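## Enterprise Week: what did we get for it?

The college's second Enterprise Week finished on Friday with a pitching final in the main hall, and the posters are already calling it a triumph. I went to most of it. I enjoyed parts of it. I'm less sure that it did what the posters say.

The week was run with Pralta, the start-up support firm, which charges the college a fee of £2000 and supplies the speakers, the workbooks and a large quantity of lanyards. The opening talk promised that every student in the room had "a founder inside them". An hour later we had heard a good deal about mornings, cold showers and believing in the journey, and very little about what happens when a customer doesn't pay you. One second-year business student asked how the speaker's first firm had ended. He said it was "a learning experience" and moved on to the next slide.

The sign-up figure was 260, and that is the one you'll see quoted. Sign-ups are easy, as the form went out with the timetable and the box was ticked by default. By the middle of the week the afternoon sessions were being held in a seminar room with 25 seats, and I never had trouble finding one.

### The session worth keeping

Larasati Govindasamy's morning on costs and pricing was the best thing in the programme, and it had the worst slot, nine o'clock. She runs Virner, a small company that makes packaging for bakeries, and she brought her own first-year accounts and put them on the screen. Rent, insurance, a van that failed its MOT, three months of paying herself nothing. She then had each group price a product of their own and take off tax, postage and returns. Most of the groups were losing money on every sale – including, I should say, the staff table.

Nobody clapped at the end in the way they had clapped for the cold showers, but people stayed behind with their notebooks open, and she was late leaving.

### The final

Siregar, a lift-sharing app for students, won the £3000 prize. It was well presented and the team had plainly rehearsed. They were also asked only one question about insurance, which they didn't answer, and the judges gave them full marks for "feasibility". Wimel, the runner-up, wants to collect and resell textbooks between year groups. It's a duller idea and it already has paying customers. Make of that what you like.

I asked what had become of last year's winners. The reply was that the college "remains in touch with the alumni community". I have asked again.

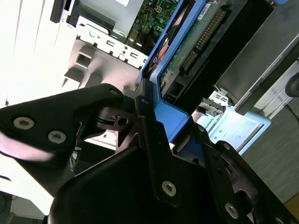

### Before anyone books next September

Pralta has offered a discount for an early decision. I'd hold off until we have seen a list of which student businesses from both years are still trading, and what the prize money was spent on. If the list is good I'll print it here in full. In the meantime, Larasati's pricing sheet is in the shared business studies folder, and she is happy for anyone to use it.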